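Beanie (knit cap)

A beanie is a close-fitting knit cap without a brim, worn over the crown and usually the ears. Also called a watch cap, stocking cap or, in Canada, a toque. Common in cold weather, but worn indoors and in summer too.

Construction

Most are knit in a tube and gathered at the top. Rib stitch is usual, as it stretches to fit different heads. Yarn is wool, acrylic, cotton or a mix. Acrylic is cheap and washes easily; wool is warmer but can shrink and felt in hot water. A plain adult beanie by hand, medium yarn, takes an evening or two. Knitting teacher Nia Wogan's beginner pattern, from her Estcombe workshops, casts on 82 stitches and decreases at 8 points to close the crown.

Cuff

The cuff is the lower edge turned up, giving a double layer over the ears. Uncuffed types sit looser, sometimes slouching at the back. Very short ones, worn above the ears, are called fisherman beanies. Makers often put a small tag or patch on or near the cuff, either sewn on or woven in.

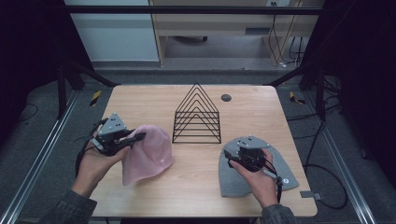

Folding and storage

Knit caps are stored flat or rolled, not hung. Hanging from a hook pulls the crown into a point over time, wich is hard to get out. Usual method: cuff turned up, cap laid flat, sides smoothed, then folded once across. Thick ones are better left unfolded. Stacks of more than 4 tend to slide. Shops lay them cuff forward so the label shows.

For the off season, wash first. Moths go for wool that has been worn. Closed bag or box, somewhere dry.

Washing

Cool water, mild soap, no wringing. Press in a towel, reshape by hand, dry flat. Allow around 24 hours for heavy wool. Pilling can be be taken off with a fabric comb.

Variants

Bobble hat: pompom on top. Earflap hat: side flaps, often with ties. Balaclava: covers face and neck, generally treated seperately.

See also: Knitting, Rib stitch, Headgear, Scarf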